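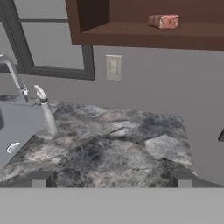

Rendered kitchen from the Skimura controller comparison, with the target block on the wall shelf above the counter.

Zellimcombe, 30/09/2023 - Skimura today released the results of a simulated comparison of two arm controllers on a shelf-picking task in a kitchen setting. The comparison covers 600 scored attempts, 300 for each controller, and is published with the task files, the scoring script and the full set of run logs.

The two controllers are Gendum, the joint-space controller Skimura has shipped since its first software release, and Assunção, a newer controller that plans in the space of the gripper and resolves the joint angles at each step. Both were run on the same arm model with the same gripper, the same joint limits and the same grasp force setting. Neither was tuned for the kitchen before scoring began.

In each attempt the arm starts in a folded pose over the counter, reaches up to an open shelf, closes on a small block, lifts it clear of the shelf floor and holds it. An attempt is scored as a success if the block is still between the fingers at the end of the hold. Contact with the shelf, the faucet or the wall is logged separately and does not end the attempt unless the arm stalls.

Gendum and Assunção finished close together when the block was placed near the open front of the shelf. The gap opened when the block was set deeper in. In those placements Gendum tended to bring the wrist up too early, so that the gripper met the front edge of the shelf before it was level with the block. Assunção held the gripper angle through the reach and made fewer contacts, at the cost of slower motion near full extension.

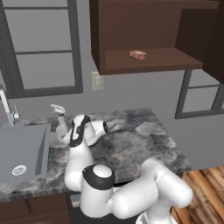

The arm base is fixed close to the counter, and most of the vertical travel has to come from the elbow and wrist. Skimura chose this mounting after early trials with the base set farther back, where both controllers ran out of reach on the deeper placements and the scores said little about either of them.

"The shelf is a dull task on paper, but it puts the arm near the end of its range and asks for a fairly exact approach angle," said Callum Hartley, who leads controller testing at Skimura. "Gendum is still faster on open counter work. We would not replace it there on the strength of these numbers. For reaching up and into things, Assunção is the one we will build on."

Camera placement was also examined. Each controller was run with a fixed view facing the counter and shelf, and again with a view from behind and above the arm. The second view gave a better reading of the distance between gripper and shelf, but the arm itself blocked the block for part of the reach in many attempts. The fixed view kept the block visible for longer and gave a poorer estimate of depth. Assunção was less affected by the change of view than Gendum. The logs report the two views separately, and Skimura advises against pooling them.

Block position and starting pose were varied between attempts from a stored list, so that each controller received identical conditions in identical order. The physics step, contact friction and control rate were held constant. Attempts that ended in a simulator fault were discarded and repeated with the same settings. Including setup runs, repeats and discarded attempts, the archive holds 2,487 logged runs.

The results apply to simulation only. Friction between finger and block is simplified, sensor noise is not modeled, and the arm does not flex under load. Skimura expects the slower motion seen with Assunção to carry over to hardware, and makes no claim yet about the success rate. A hardware series on a matching counter and shelf is planned for November at the Zellimcombe test site, with around 30 attempts per controller in the first round.

The release package contains the kitchen model, both controller configurations, the list of block positions and starting poses, and a short note on how contacts are counted. It runs on the current version of the Skimura simulation tools without changes. Users on older versions will need to convert the configuration files before loading them.

About Skimura
Skimura develops control software and test tools for light robotic arms. The company is based in Zellimcombe.

Press contact
Callum Hartley, Controller Testing, Skimura, Zellimcombe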